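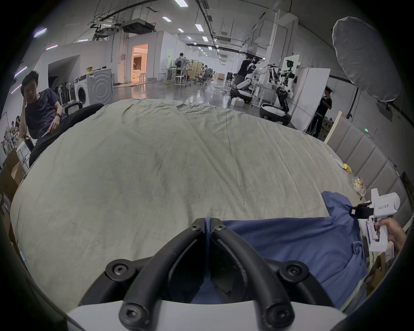
# Security deposit deduction for bed linen at the end of a furnished lease

**Silviu Pîrvu**
Posted May 4, 2018

I would be grateful for guidance from members familiar with furnished rentals. My lease at the Evcombe building ended last month, and the management company, Dumitrescu, has returned my deposit less $200. The itemized statement lists the deduction as "replacement of linen, bedroom" with no further detail.

The lease states that the tenant must return all supplied items "in the condition received, reasonable wear excepted." The linen was in place when I moved in, and I was not given an inventory to sign. I laundered everything before leaving. The sheets had faded and thinned a little after three years of use, but there were no tears.

I would like to know whether faded linen counts as ordinary wear, and whether I may ask for receipts. My full deposit was $2,796, so the amount in dispute is small, but I would prefer to settle the matter correctly.

**evcombe_tenant_3**

They did the same to me and I let it go. Movex handled my move and the crew leader told me every furnished place charges for sheets. You will probably spend more on postage than you get back.

**Timen Housing Desk**

The previous reply should not be relied upon. A charge does not become valid by being common.

In most states, a landlord may deduct for damage beyond ordinary wear and tear, and may not deduct for the gradual aging of items in normal use. Fading, thinning and light pilling of sheets are generally treated as ordinary wear. Burns, large stains and missing pieces generally are not. The wording of your lease follows the same distinction.

Two further points apply to your situation.

First, the age of the item matters. Where a charge is allowed, it is usually limited to the remaining value of the item. A sheet set that cost $80 when new would have little value left after three years, and a demand for the full price of a new set would be difficult to support.

Second, the absence of a signed inventory is more of a problem for the landlord than for the tenant. Without one, the company may have trouble showing what was supplied and in what condition.

We recommend that you write to Dumitrescu and request an itemized statement, copies of receipts and any move-in record on file. State the amount you dispute and give a date by which you expect a response. Keep a copy of the letter. If you have laundry receipts or dated photographs from the day you left, enclose copies and retain the originals.

Deadlines for returning deposits differ by state, and some states provide penalties for improper deductions. The small claims clerk in your county can tell you the filing fee and the forms required.

**Silviu Pîrvu**

Thank you. I have sent the letter by certified mail and requested a reply before July.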